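La lettre de Vasia, 13 octobre 2019

Alors, les robots, ils font le ménage ou pas ?

Vous avez été 38 à répondre à ma question de juillet (quelle corvée donneriez-vous à une machine, là, tout de suite ?) et j'ai mis un temps fou à tout lire, pardon. Je m'attendais au repassage. Il y est, bien sûr, avec la litière du chat et les vitres, mais la réponse qui m'a fait le plus plaisir tient en un mot : « balayer ». Balayer quoi ? L'atelier, la cour, le garage, la descente de cave, tout ce qui est dehors ou presque et où l'aspirateur rond du salon rend l'âme au premier gravier.

Ça tombe bien, je connais le sujet ! J'ai passé quatre ans à l'atelier Mirzaei, où l'on poussait le balai tous les soirs, patrons compris, et je peux vous dire que le sol d'un atelier n'a rien à voir avec un parquet. De la limaille, des bouts de ficelle, une flaque d'huile qu'il ne faut surtout pas étaler. On avait eu une autolaveuse automatique à l'essai, un modèle Idano, une grosse bête très polie qui s'arrêtait devant chaque palette et attendait qu'on la pousse. Dans la grande allée elle travaillait mieux que moi, je l'avoue. Dès qu'on arrivait entre les établis, c'était fini, on reprenait le balai.

Et dehors, c'est encore une autre affaire. Prenez un grand fond de canal bétonné, tout droit, avec un mur de blocs d'un côté et un rebord de l'autre. Sur le papier, c'est le rêve : pas de chaise, pas de tapis, pas de chaussette qui traîne. Sauf que la boue séchée colle, que le sable se met partout, et qu'entre une vieille tache dans le béton et de la saleté qui part à la brosse, moi-même j'hésite parfois.

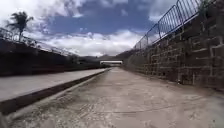 Une machine peut-elle nettoyer toute seule un grand sol en béton à l'extérieur ?

En partie : le passage en ligne droite, elle sait le faire, mais il faut encore quelqu'un pour gratter ce qui colle, ramasser les gros débris et finir le pied des murs.

Voilà où j'en suis, et je sais que ça va décevoir ceux qui rêvaient de partir boire un café pendant que tout se fait. Chez Mirkulach, le petit bulletin de bricoleurs que je vous avais recommandé cet été, ils sont plus optimistes que moi et donnent cinq ans aux balayeuses autonomes pour se débrouiller dans n'importe quelle cour. Je veux bien ! Mais je me souviens des mêmes promesses pour le linge, et mes draps-housses, je les plie toujours à la main (mal).

Ce que je ferais si j'avais une cour à entretenir demain matin : une bonne brosse dure, une raclette large, et une balayeuse à pousser pour le milieu. On en trouve d'occasion à 99 euros, sans écran ni application, et ça se répare avec deux clés et un peu de graisse. Vérifiez l'état des brosses avant d'acheter, les poils couchés d'un seul côté c'est mauvais signe.

La prochaine fois je m'attaque à la vaisselle, celle qui ne passe pas en machine. Si vous avez un robot de cuisine qui prétend se laver tout seul, écrivez-moi, je veux tout savoir, y compris l'état du joint.

Vasia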